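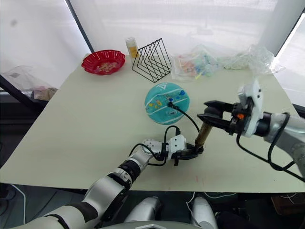
Red dish, wire file organizer, daylight-bright curtains.

About Zadamum

We do volleyball and handball. Previews, opening lines, line moves, results. Men's and women's, club and national team, indoor only (beach maybe one day, please stop asking, we'd love to, no time).

The site went up on 3 Jun 2019. Before that it was a spreadsheet and a mailing list. Before that it was Floarea Bratu sending the opening numbers to her sister Gheorghița every night with comments, most of them rude. Some of the rude ones are still in the archive if you dig.

Big sports get a hundred previews per game. A Tuesday-type league match between two mid-table handball clubs gets none, and the line still moves two goals between lunch and throw-off, and people who bet it want to know why. So that's the job. Who's hurt, who's playing their third match in six days, which coach rests the left back when the cup game is next. Then the number, where it opened, where it is now.

What you get

A preview for every match we cover, posted before the start. Usually well before. Sometimes not well before.

The line board. Opening number, current number, arrow up or down. Handicap and total. Moneyline for volleyball only, since the handball three-way with the draw never fit the column and we gave up.

Results and a running record for every writer, wins and losses, updated the next day. Losing months stay up. If a writer has a bad September it says so next to the name, all the way through to spring.

Closness. Our own rating, and yes, spelled like that. Floarea typed it wrong in the first version, the links all pointed to it, and now it's the name. It measures how tight a team's matches have been running, set by set for volleyball and in ten-minute chunks for handball. A team that wins three sets to none but every set went past 25 rates very different from one that won them all by eight. Good for totals. Less good for picking winners, and we say so on the page.

The Sárközi list. Teams coming off long road trips, with the travel worked out by hand. Goes up once a week in season. Free, always was.

What we cover now

28 leagues and cups. 44 clubs get the full treatment, meaning a page each with roster, injuries, home and away splits, and a record against the number. The rest get previews when there's a line worth talking about. The list changes each September when the new season sorts itself out and somebody gets relegated or folds or merges with the club across town.

Youth matches — no. We don't cover them, don't post lines on them, don't link to anyone who does. Same for friendlies behind closed doors.

How a preview gets made

One writer takes the match. Checks the squad news first, in the original language where one of us can read it. Then the schedule, then the last meeting, then the number. Number last is a house rule. Look at the line first and you end up writing a preview that agrees with it, we all did it for a year.

A second person reads it. They can't change the pick. They can ask where a claim came from, and if there's no good answer the sentence goes. Squad news from a fan account gets labeled as that. A rumor about a setter's knee is a rumor until the club says something or she doesn't show up in warmups.

If the line moves a lot after we post, we add a note at the bottom with the time. The original text stays as is. No quiet edits to make us look smart. If you catch one tell us.

Mistakes: there's a corrections page. It's long. Wrong starting goalkeeper, wrong arena, once the wrong country.

Who we are

Floarea Bratu — founder, edits most of handball, built the first line board and is not allowed near the current one.

Gheorghița Bratu — volleyball editor. Played middle in college, second string, will bring it up. Writes the Sárközi list and does the travel math.

Vasilică Văduva — the numbers. Closness, the totals model, the writer records. Also answers the emails that start with "your model is broken", which it sometimes is.

Takumi Hamada — Asian leagues, both sports, and the overnight shift for everyone else's. Joined as a reader who kept sending corrections.

Lovely Buenaventura — subscriptions, partners, the newsletter, and the person who remembers when the domain needs renewing.

Plus freelancers through the season. Bylines on everything, no house pen names.
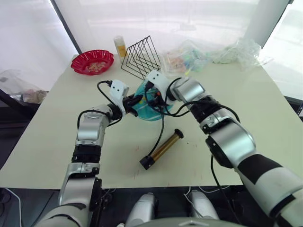
Lovely Buenaventura: Can I add something for new readers. Please start with the Closness page before you write in about the totals. Half my inbox is people asking why we like the under on a team that just scored 35, and the answer is on there, second paragraph. Also the newsletter goes out in the morning Eastern time. If you're not getting it, check spam, then write me.

Thanks Lovely. Moving that up the page when there's time.

Money

Subscriptions pay for most of it. The board, the previews and the Sárközi list are free. Subscribers get the full team pages, the totals model and the line alerts. Cancel whenever, there's a button, it works.

The hosting and the line feed come through Clolteck, who we pay like any other customer. They have no say in picks and don't see previews early.

We don't take a cut of anybody's losses. Some sites in this business get paid when the reader they sent over loses money. We were offered that deal in the first season, said no, have said no since. Ads on the site are flat rate and marked as ads.

Writers can bet. They can't bet a match they've been assigned until the preview is up, and then they have to wait an hour. Every writer signs that.

Betting, the serious bit

You have to be of legal age where you live, and it has to be legal where you live. We can't check that for you. Nothing here is a sure thing and if someone writes in our comments that they have a sure thing we delete it.

Set an amount before the season and keep to it. If you're betting to get back what you lost last night, close the page, ours included. Look up the helpline for your state or country. Lovely can also pause your alerts and newsletter right away if you ask, no questions, and we won't email to win you back.

Writing for us

We read pitches. Send a preview of a match that hasn't been played yet, under 200 words, with your sources. No resume needed the first time. Women's handball and the South American volleyball leagues are where we're thinnest. Spanish or Portugese a big plus. We pay per piece, same rate for everyone, on the third of the month.

Please don't send your record. Everybody's record is great.

Contact

Use the form. Pick the right box, it really does go to diffrent people. Corrections get read first, usually the same day, 3 days at most during the playoffs. Anything about your account goes to Lovely. Anything about the model, Vasilică. Match news from inside a club, go to Floarea directly and tell her if you want your name kept out of it.

No phone line.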